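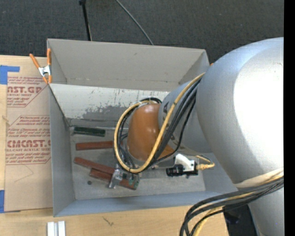

Ostarau – "Histdale"

The second album from Ostarau is out on Wednesday, and it is a quieter record than the first. Singer and guitarist Fathima Nanayakkara wrote most of it on a borrowed upright piano in July, then moved the songs back to guitar once the band started rehearsing. You can still hear the piano parts in the way the chords sit, mostly on "Oris" and the long closing track.

There are ten songs, and only one runs past 6 minutes. The drums are kept low throughout, and the bass does a lot of the work that a second guitar did last time. "Bhuiyan" is the single and the fastest thing on the record. It has a good chorus and a slightly odd ending, where the vocal drops out and the organ keeps going for four bars.

The first pressing is 2000 copies on black vinyl, with a lyric sheet. Downloads come with two demos that are not on the LP – an early "Oris" and a short instrumental. The band plays 26 dates after release, starting with four nights close to home. Tickets for those are on sale now.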